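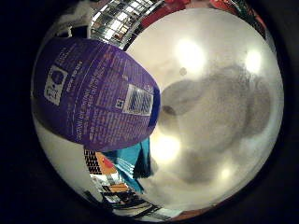

Ebenezer Ofori
Home and Workshop Editor

Shiny metal is my favorite thing in the house to clean, and I will happily lose a Saturday morning to it! Bowls, kettles, faucets, the knobs on the old bed — give me a soft cloth and some elbow grease and I'm set.

Start by finding out what you've got. A magnet sticks to plenty of steel but never to solid silver or brass, and plated pieces need a much lighter hand than solid ones. If you can't tell, treat it as plated.

Wash first, always. Warm water, a drop of dish soap, then dry it right away with a cotton towel (old T-shirts are wonderful for this, just cut off the seams). Grit left on the surface is what makes those fine little scratches.

For stainless steel, wipe with the grain. Hard water spots come off with white vinegar and water, half and half, left on for 4 minutes and rinsed well. Keep vinegar away from marble counters, though!

For silver, use a proper silver polish and go easy. Small circles, light pressure, and turn the cloth as soon as it goes black — you'll be amazed how fast that happens.

Store the good pieces in soft cloth bags, never in newspaper or with rubber bands around them. Mine go on the top shelf of the pantry, next to the jam jars.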